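Vesano kitchen cell: frequently asked questions

Maintained by Anneliese Buschmann and Edileuza Evangelista. Last changed 14 September 2021.

These are the questions which we receive most often about the simulated kitchen cell. If you use the cell for the first time, please read the first four answers before you open the scene. The rest you can read when you have the problem.

What do I need before I can load the cell?

You need the Navum simulator, the Vesano scene folder and the Rocha arm package. Please put the scene folder and the arm package next to each other, not one inside the other. The scene looks for the arm by a relative path, and it will open without any arm if it does not find it. There is a warning in the log when this happens, but it is a short one and it is easily missed between the texture messages.

Which revision of the scene should I take?

Revision 534. Older revisions had a wrong shelf height in the collision model, so the gripper was stopped by a shelf which was in fact a little lower on the screen. If you have recorded results with an older revision, do not mix them with new ones.

How do I place the arm base?

Open the placement file and choose one of the saved places. We do not recommend to type your own coordinates in the beginning. The arm can reach more than people expect to the front and less than they expect above its own shoulder, and the upper shelf is the first thing that becomes difficult.

After you choose the place, run the reach check. It moves the arm slowly to a list of points over the worktop and along the shelf and writes one line for each point. Every line must end with "ok". If a shelf point fails, move the base a small step to the counter and repeat.
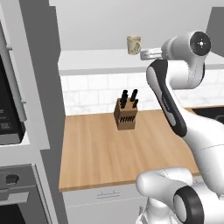 The reach check does not know about loose objects. It tests the arm against the cabinets, the worktop, the shelf and the wall, but a mug or a knife block is only tested when the physics is running. So after the reach check please do also one slow run with physics on, and watch the wrist. In our experience the wrist is the part which touches something first, and the fingers come much later.

Can I move the knife block?

Yes. It is a free object and you can put it anywhere on the worktop. Save the layout under a new name afterwards. If you save over the standard layout, the nightly check will compare your layout with the old reference and everybody gets the error mail.

The arm trembles when it stands still. What is wrong?

Most often the solver steps were changed. The cell is tuned for a control rate of 500 Hz. At a lower rate the stiff joints near the base begin to shake, and you will see it at the gripper as a small circle. Put the rate back, restart the scene (a reset is not enough) and look again.

If the rate is correct, look at the payload value. It should be zero when the gripper is empty. Somebody has maybe left it at 800 grams, this is the value we use for the heavy pot test.

How do I zero the gripper?

Send the arm to the home position, open the gripper completely, then start the routine "zero_fingers" from the tools menu. Let it close and open two times. At the end the two finger values must be equal. If they are different by more than the tolerance in the file, the finger joints were probably loaded with an offset from an old session. Delete the session cache and do it again -- do not correct the offset by hand.

Cups fall out of the fingers during the lift. Should I raise the grip force?

Please not as the first step. Check the friction of the cup material before. When a new cup is imported, it gets the default friction, and the default is quite slippery. Our own cups have a separate material and you can simply assign the same one. Only when this does not help, raise the grip force in small steps. With too much force the physics pushes the cup out sideways, and this looks the same as too little force, so people raise it even more.

Cups which are narrower at the bottom need also a grip height a bit under the rim. You find this value in the object file, not in the task file.
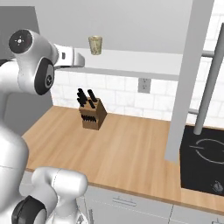

The gripper goes through the shelf. Is it a bug?

Usually it is our own setting. Collision for the shelf can be switched off for faster planning, and the switch stays off until you put it on again. Look for "shelf_collide" in the scene file. We want to change this so that it goes back by itself, but it is not done.

How often must the cell be maintained? It is only software.

It needs less than a real cell, but it is not nothing. Once in a month we do these things:

Run the reach check from all saved base places.
Compare the joint limits with the arm package, as the package gets its own updates.
Empty the session cache.
Open every object file once and look if the textures still load.
Read the warnings in the log, also the boring ones.

The May maintenance took us a whole afternoon. A new arm package had changed the name of one joint, and the home position was quietly ignored for it. Now we compare the joint names first, before anything else.

Why are my appliances in another place after the reset?

The toaster and the paper towel holder are free objects like the knife block. A reset brings them back to the layout that is loaded, and this is perhaps not the layout you were editing. Look at the layout name in the title line. For tasks on the toaster side of the counter, we have a layout with a saved base place for the arm, and we suggest you use both together. 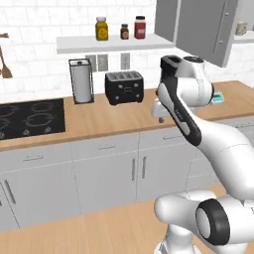 When you approach a low object from above, leave the wrist enough room to turn before the fingers go down. The planner will find a way also without this room, but the way is long and it often passes near the joint limit. A via point over the counter is enough. Two via points are slower and we did not see any benefit from it.

The log shows code 213. What does it mean?

A joint has reached its soft limit. The arm stops and waits. Switch to manual mode, move this joint back by hand with the slider, and clear the code. Do not clear it first, for the code will come back immediately. If you get it always at the same place of the same task, the base place is not suitable for the task.

Can I use the same settings on a real arm?

No. Positions and via points can be a starting point, but force, speed and friction values are tuned for this simulation only. The colleagues at Folow, who run a real arm, keep their own files and their own safety rules.

Where do I report a problem?

Write to Edileuza for everything about the arm and the gripper, and to Anneliese for the scene, the objects and the layouts. Please attach the complete log and the layout file. A screenshot is welcome, but with the screenshot alone we can not find much.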